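How I clean and seal my marble worktop

Posted 28/05/2024

I get asked about this more than anything else on here, so I thought I'd write it all down in one place. We moved into the Prilton house in February and I was terrified of the marble. My old kitchen had laminate and you could throw anything at it!

For everyday cleaning you don't need much. I put a small squirt of washing-up liquid in 800 ml of warm water, wipe the lot down with a soft cloth, then go over it again with plain water and dry it with a tea towel. Don't skip the drying – that's where the smeary look comes from. And please keep vinegar, lemon and bathroom sprays well away from it, as they eat into the shine and you can't wipe that off.

For a greasy stain, mix bicarbonate of soda with a little water until it's like thick yoghurt, spread it over the mark, cover with cling film and leave it overnight. Scrape it off with something plastic and rinse. My worst one (olive oil, my own fault) took 3 goes.

Then there's sealing. Drip a bit of water on the stone and come back after 15 minutes. If there's a dark patch underneath, it wants doing. I use the Larach stone sealer, but read the tin, whichever you buy, because they all have different timings. Clean the top the day before so it's properly dry, open a window, wipe the sealer on in small sections and buff off whatever hasn't soaked in. I did the bit behind the sink twice, as it gets splashed all day long.

Leave everything off it until the next morning if you can bear to. We had toast on our laps. 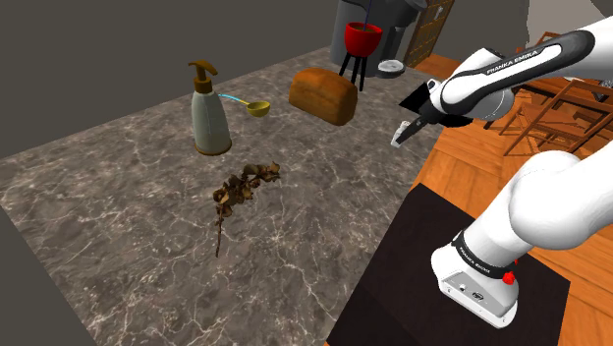 Grey-brown marble with pale veins, and a pump bottle at the back.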